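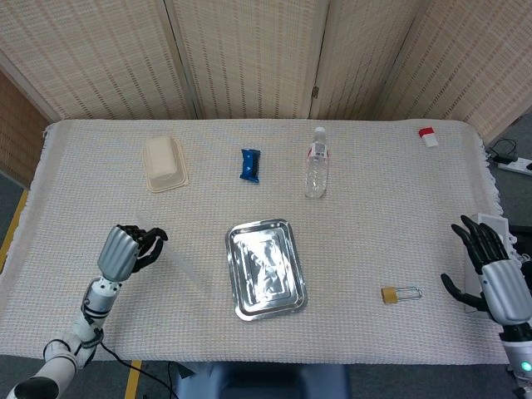

December, 4:40 pm

Lost most of the afternoon to the right hand again. Run 169 was going fine, and then the thumb just stopped listening — no error on the console, fingers still moving, thumb parked wide open. I hit the stop, cycled power on the Vondix controller, and got it back for 2 more tries before it did the same thing.

So here's where I am. The left hand has never done this (same firmware, I checked twice). My money is on the connector inside the right wrist, and I'm a bit annoyed because the status light stayed green the whole time! Anybody glancing at it would think it was safe to reach in. Please don't, not until the arm is powered off.

Padlock pickups are on hold. Tray work with the left arm only is okay at half speed. I've asked Stidance for a spare thumb cable and saved the log from 169 in the Prado folder. Tomorrow I'll open up the wrist and wiggle things.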